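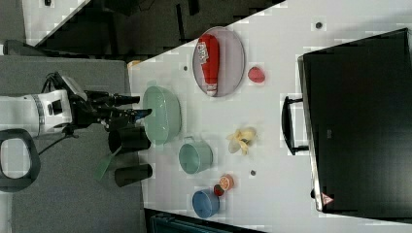
Filed under: How Things Work - Police, Fire and Rescue

Who Comes When You Call for Help?

Imagine that somebody in your street falls from a ladder and cannot stand up. A neighbor takes the phone and calls the emergency number. What happens after this?

First, the call goes to a person named a dispatcher. The dispatcher sits in a room with many screens and telephones. In the town of Ashby, one of the dispatchers is Radka Delić. She has done this work from 1994. Her first question is always the same: "Where are you?" If the call stops suddenly, she already knows where to send help.

Then she asks what has happened, and if the person is awake and breathing. While she listens, she types. A second dispatcher reads her words and sends the message to the ambulance, the police or the firefighters. Sometimes all three must go.

The people who arrive first are called first responders. It can be a police officer who was driving close by, even if the problem is not a crime. Police officers in Ashby learn how to stop bleeding and how to press on the chest when a heart is not beating. They do what they can until the ambulance comes.

Mimoza Stan is a paramedic there. A paramedic is a person who gives medical care outside the hospital. Her shift is 12 hours long, and it can start at six in the evening. At the beginning she checks every drawer in the ambulance - bandages, oxygen, blankets, batteries. She also keeps a small toy bear for children who are afraid.

Can a child call? Yes. If there is a real emergency and no adult can help, you should call. Say your name and your address. Speak slowly. Do not hang up before the dispatcher tells you it is okay, even if you feel shy or you are crying. Dispatchers are used to it.

But never call for a joke. In one year the Ashby center received 4000 calls, and 300 of them were pranks. Each one kept a line busy.

Do you know your address by heart? Try to say it now, with the number of the house and the name of the street.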